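To: small-boxes list
Date: July 16, 2022
Subject: Re: Packing little gadgets, what do you keep?

> I've got 12 gadgets in a drawer and every one came in a box
> with a shaped insert. Do you lot keep the inserts or just the
> outer boxes? The Vornard ones take up so much room and my
> shelf is only 300 mm deep.

Keep the inserts! I can't say that loudly enough. I used to flatten everything and stuff the bits into freezer bags, and then in March I had to post a Sondow unit back and spent a whole evening cutting foam with a bread knife (never again). A proper recess that holds the thing snugly is worth twice its space on the shelf.

What I do now is clear the table completely and do one gadget at a time, with its case and its outer box and nothing else out. 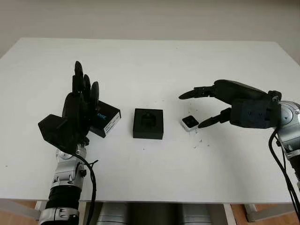

Square cases are the best of the lot, I think. They stack, they don't roll, and if the insert is a dark one you can see straight away whether you've put the gadget back or left it on the side. I also wipe the table before I start, as crumbs and bits of packing get into everything, and a speck under a snug insert will annoy you for weeks.

Labels next. I do love a box that tells you something from the top, even if it's only a little mark, so you needn't pull the whole pile out to find it.
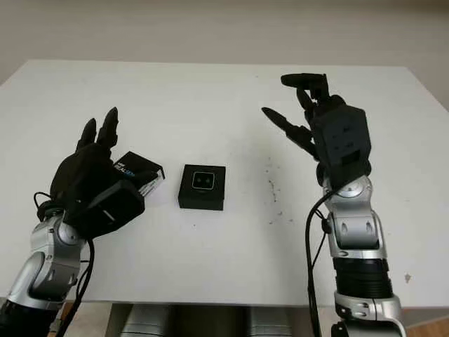
Black square box on the white table, the one with two dots on its label.

Plain boxes get a strip of masking tape with the name on it. My Canusa leads are numbered as well, and I've got as far as 327, though that does include some I ought to throw out. As for the shelf, turn the long boxes end-on and you'll get far more in than you'd expect! 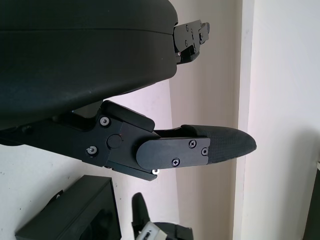 Parisi-list digest wrote back that the inserts should go too once the guarantee has run out, and that most of theirs have been in the loft since 2000 without being opened. I'm not persuaded. Lofts get damp, and I like having mine to hand.

Does anyone have a good way of keeping lids on the older card ones? Elastic bands perish and tape pulls the print off.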